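Ticket 31 — Breakfast cell, Gremberg canteen
Opened by: Marit Haugen
Status: waiting on Conach

Hello again, and thank you for being so patient with us up here! The arm is still fussy with the pot ring. It does best when we have it take hold of the little green stub and keep well above the rim before coming down.

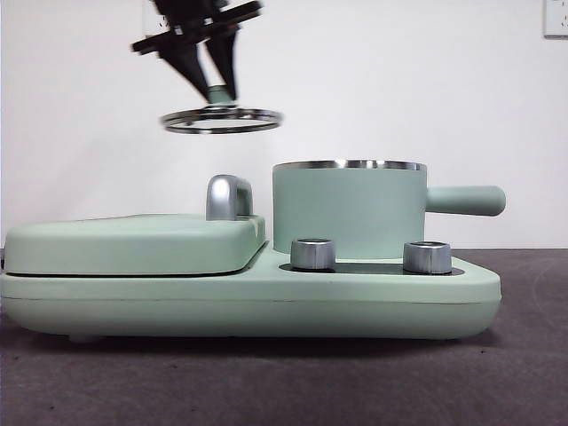 I lowered the approach speed to 50 percent, as you suggested, and the morning crew likes that much better — they used to hover beside it, and now they get the bread sliced and chat with people in line.
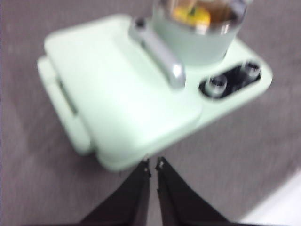
My other question is about the griddle side. Could the fingers start a bit farther from the bottom edge of the base? Løken used to do all the eggs himself and now he looks after the cell, so he'd like to change that setting on his own, if you'd show him how.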